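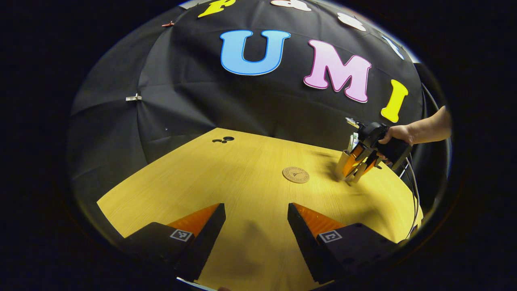
핸드그리퍼 세트 구매 예산 질문 (6월 안에 품의 올려야함)
게시판: 장비구매/예산 | 댓글 17

작성자: 납땜하는곰
오후 2:10

급해서 두서없이 씁니다. 양손 조작 데이터 모으는 용도로 손에 드는 그리퍼 사려고 함. 주황색 소프트 팁에 마커 붙은 그 방식. 컵에 펜 꽂힌 거 집어서 코스터에 올리기, 이런 테이블 작업 위주임.

견적 두 군데 받았어요.
Prorkex - 완제품, 한 쌍에 900만원. 교육 반나절 포함
Pevex - 반조립 키트, 한 쌍에 648만원. 카메라 별도, 배송 12주

팀장이 싼거 하라는데 12주면 여름 다 감. 둘 중 써보신분? 그리고 소모품비를 얼마나 잡아야 하는지도 모르겠음. 품의서에 칸은 있는데 뭘 써야할지..

──────────
풀리도르래
오후 2:24

Pevex 키트 써봤습니다. 조립은 할만함. 근데 "카메라 별도" 이게 함정. 렌즈, 마운트, 메모리, 예비 배터리까지 사면 완제품이랑 차이 얼마 안남. 견적서에 마운트 들어가있는지부터 보세요.

──────────
Rangi Rewi
오후 2:31

한국어 서툴러요 미안합니다. 저는 Prorkex 샀습니다. 교육 반나절은 필요 없었어요. 교육 빼고 견적 다시 달라고 하세요. 우리는 빼줬습니다.

──────────
납땜하는곰 (글쓴이)
오후 2:35

오 교육 뺄수있군요. 바로 메일 보냄

@풀리도르래 마운트 없네요... 견적서에 "본체, 핑거, 팁" 끝

──────────
풀리도르래
오후 2:37

그럼 648은 잊으세요. 그건 그냥 시작가임

──────────
야근은선택
오후 2:52

반대 의견. 완제품 사면 나중에 수리를 다 업체로 보내야됨. 키트는 핑거 부러져도 직접 출력해서 갈면 끝이에요. 우리 쪽은 완제품 샀다가 핑거 하나 때문에 3주 놀았음. 그 3주 인건비는 견적서에 안나오죠.

소프트 팁은 무조건 여분 사세요. 골 있는 안쪽 면이 닳아요. 미끄러지기 시작하면 데이터도 버려야함.

──────────
Rangi Rewi
오후 3:01

3주는 너무 길어요. 저는 4일 걸렸습니다. 지역 문제 아닌가요?

──────────
야근은선택
오후 3:04

지역 문제 맞을수도. 저흰 지방이라 대리점 거쳤어요. 그래도 4일 동안 노는 것도 노는거임

──────────
삼각대없음
오후 3:20

다들 본체 얘기만 하는데 작업대 비용 잡으셨어요? 배경천, 집게, 케이블 정리, 조명. 자잘한데 따로 결재 올리면 귀찮음. 처음 품의에 "촬영환경 구축비" 한줄로 넣으세요. 나중에 추가하려면 사유서 써야되는 회사 많음.

배경은 검은 천이면 충분합니다. 주름 좀 있어도 됨. 집게로 잡아주기만 하면 돼요. 전용 부스 파는 데 있던데 돈 아까워요.

──────────
납땜하는곰 (글쓴이)
오후 3:26

테이블은 그냥 회의실 나무 테이블 쓰려고 했는데 괜찮나요

──────────
삼각대없음
오후 3:29

괜찮아요. 유광만 아니면. 어안렌즈 쓰면 주변이 다 들어오니까 옆 책상까지 정리해야 하는건 각오하시고

──────────
Uldis Kalniņš
오후 3:48

구매팀 출신으로 한마디. 팀장님이 싼 것을 고르라고 하면 비교표를 만드세요. 본체, 카메라, 마운트, 예비팁, 대기기간을 다 한 표에 넣고 총액으로. 본체 가격만 비교하면 매번 키트가 이깁니다. 그리고 견적 유효기간 확인하세요. 30일 짜리면 6월 결재 밀리는 순간 다시 받아야 합니다.

──────────
납땜하는곰 (글쓴이)
오후 3:55

유효기간... Prorkex는 있고 Pevex는 안써있네요. 물어봐야겠다
감사합니다 표 만드는중

──────────
야근은선택
오후 4:10

표에 "직접수리 가능여부"도 넣어주세요ㅋㅋ 그거 빼면 완제품 편드는 표임

──────────
로터리엔코더
오후 4:33

근데 꼭 사야되나요? Suvham에서 대여함. 한 쌍 한달 단위. 7쌍까지 재고 있다고 들었는데 지금은 모르겠고. 데이터 두달만 모을거면 대여가 맞지 않나. 자산등록 안해도 되고 예산 과목도 임차료라 결재가 쉬움

──────────
풀리도르래
오후 4:41

대여는 비추. 핑거 상태가 매번 달라요. 캘리브레이션 다시 하다가 하루 감. 한번은 양쪽 팁 마모가 너무 달라서 반납했음

──────────
로터리엔코더
오후 4:45

언제 빌리셨는지 모르겠는데 요즘은 팁 새걸로 갈아서 보내줘요. 제가 받은건 그랬음. 하루 걸리는 캘리브레이션은 새 장비도 똑같이 걸리고

──────────
풀리도르래
오후 4:49

새 장비는 한번이면 되잖아요. 대여는 바꿀때마다

──────────
Austra Vaher
오후 5:15

둘 다 맞는 말 같은데 결국 기간 아닌가요. 글쓴분 몇달 쓰실건지 안적으셨어요. 반년 넘으면 구매, 그 아래면 대여. 저희는 Grigaitė 쪽 과제 할 때 한 달 빌려서 작업 몇 개 해보고, 그다음에 구매 품의 올렸어요. 대여 때 나온 결과를 첨부하니까 윗분들이 바로 이해하심. 컵 집기 하나, 물건 옮겨놓기 하나 정도면 충분했고요.

한 손으로 먼저 해보는 것도 방법이에요. 양손 꼭 필요한 작업인지 확인하고 한 쌍 사도 안 늦음. 낱개로도 견적 줍니다.

──────────
납땜하는곰 (글쓴이)
오후 5:32

기간은 일단 연말까지요. 본문에 안썼네 죄송. 양손은 필수임, 한쪽이 컵 잡고 있고 다른쪽이 펜 빼는 작업이 있어서

지금까지 정리
- Prorkex 교육 빼고 재견적 (답 기다리는중)
- Pevex에 마운트 포함가, 유효기간 문의
- 예비팁, 배터리, 메모리 본체랑 같이
- 촬영환경 구축비 한줄
- Suvham 한달 대여는 구매 기다리는 동안 쓰는걸로 팀장한테 물어볼 예정

메모리는 몇기가 사야되나요? 하루종일 찍을거같은데

──────────
삼각대없음
오후 5:40

용량보다 개수요. 큰거 하나 사서 그거 깨지면 하루치 날아감. 작은거 여러개 돌려쓰세요. 카드마다 번호 스티커 붙이고. 백업용 외장하드도 예산에 넣고

──────────
납땜하는곰 (글쓴이)
오후 6:05

Prorkex 답왔어요. 교육 빼는건 되는데 할인은 "내부 검토후 안내" 라고함. 이거 깎아준다는 뜻인가요 아닌가요

──────────
Rangi Rewi
오후 6:12

저도 그 메일 받았습니다. 이틀 뒤에 전화하세요. 메일 말고 전화.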